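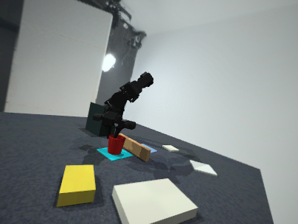

Black arm over the red cup, rendered.

kerbcrawler70
Has anyone here put a deposit on the Drarkik Elo yet? Sat in one at the Storkham dealer in November and came away pretty keen. Heaps of room in the back, and the boot swallowed our pram without folding the wheels. They want $800 to hold a spot.

mudflap_mel
I'd hang on to your money, mate. My brother-in-law has had his for 7 months and the lane keeping fights him on every country road. It's a nice colour though.

kerbcrawler70
Is that with the update? The sales bloke reckoned it was sorted.

tyrekicker
Mine's had the update and it's fine, I barely notice it now. 3946 km on the clock, mostly highway, and the only thing that's bugged me is the wipers going off in full sun. Mel, has he tried the low setting?

mudflap_mel
He's tried low, he's tried off, and it turns itself back on every time you start the car! Four taps through the menu to kill it. I wouldn't call that fine.

tyrekicker
Fair enough, but you can put it on the steering wheel shortcut. Hold the star button. Took me weeks to find it.

oldute
Still say the Khurana wagon's the better buy. Proper knobs for the aircon and a full-size spare under the floor. The Elo gives you a can of goo.

kerbcrawler70
Didn't know about the goo, that's a worry, we do a fair bit of dirt. Might go and drive the Khurana before I hand anything over. Cheers all.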